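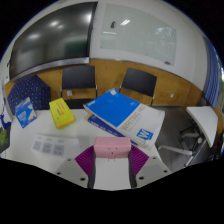 March, Grurkbridge, meeting room. Started 9.15.

Carried on with the table-clearing demos using the hand-held gripper. Tae-yang did the first half of the morning and I took over after the tea break. Target for the session was 70 usable demonstrations. We got there, with 4 more thrown out on playback where the tracking jumped.

Running total for the Tindo set is now 2,972.

Order of work was the same as last time: small box first, packets next, writing pad last. Iida wants the order mixed up from the next session on, as the policy trained on the earlier batch goes for the small box whatever else is on the table. Fair point. I will write the orders out on cards beforehand so we are not making them up as we go and falling back into habits.

Notes on technique:

Close slowly on the small box. If you snap the fingers shut the pads grab it unevenly and it turns, and then the demo teaches a correction we don't want. Tae-yang was pausing before each close, which shows up in the data as a dead stop. Asked him to keep moving, just slower.

The pad is awkward. It is too wide to take flat, so it has to be slid over the table edge first and gripped by its thickness. Babak thinks we should treat the slide and the grip as 2 separate tasks. I would leave them together for now and see what the arm makes of it – splitting later is easy enough if we log the moment of contact.

Keep the wrist level on the approach. Several of Jarmo's older demos come in steeply from above and the arm can't reach those poses on the Prumell mount. They still need filtering out.

Tracking jumps: all of them came while turning quickly towards the wall with the screen. Reflections are my first guess, not tested. Try a run with the screen covered.

To do:
Cards with pick orders (me)
Filter steep approaches (Jarmo)
Ask Huttunen about spare finger pads
Replay ten of today's demos on the arm before recording any more

Stopped 12.40. Data copied to the shared drive, playback notes in the same folder.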